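Mar 26, 2019

Second week on the Ovura. I said I would write down how it goes, so I am doing it again tonight before I forget which day was which.

Slept until 4, then awake with the head. It started behind the left eye as usual and moved down into the jaw by the time it was light out. I took the tablet with half a slice of toast and sat in the kitchen with the blinds down. By 7 it had eased enough that I could read the mail. One letter from the insurance, which says the 200 mg is covered until September and after that they want to look at it again. I put it in the blue folder.

This makes 11 attacks since the start of the month. In February I had 15, and February is a short month. I don't want to read too much into it. The doctor said to give it six weeks before deciding anything, and the old tablets, the Tadska, also looked good for the first while and then did nothing except make my hands tingle.

Side effects so far: dry mouth, a bit dizzy if I get up fast, and food tastes flat. Coffee is the worst. It tastes like the water from boiling potatoes. Salt still comes through all right, so I have been eating a lot of crackers.

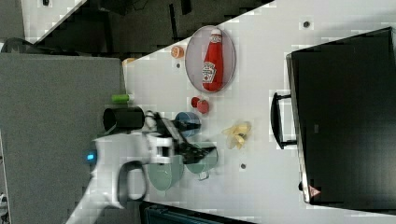

Is the new tablet better than the old one? Too soon to tell, but the attacks are shorter, and I have only had to lie down in the dark for four of them.

Went to the clinic on Saraç Street at 10 for the blood test. They want to check the liver every two weeks while I am on this. The nurse got the vein the first time. I waited more than 15 minutes afterward with the cotton pressed on, because last time I let go too early and had a bruise down to the wrist. The bill for the whole month came to 1785 before the insurance takes its part. I asked for it itemized and they will mail it.

The bus back was loud and I had forgotten my earplugs. I got off two stops early and walked the rest. Cold but no wind, and wind is what sets my face off, so that was fine. I bought pears and the soft bread.

In the afternoon I filled in the Tudotari chart. It asks for a number from one to ten for each attack and I never know what to put. I gave this morning a six. An attack I would have called a six in January was worse than this one, I think, so either the pain has changed or my idea of a six has. I wrote a note about it in the margin for the doctor.

Slept an hour after that — not planned. Woke up with a stiff neck but a clear head. Did the dishes and changed the bed.

Supper was soup and the bread. I could chew on the left side with no trouble, the first time since Christmas. Evening tablet at 8. Need to call about moving the next blood test, as it falls on the same morning as the dentist.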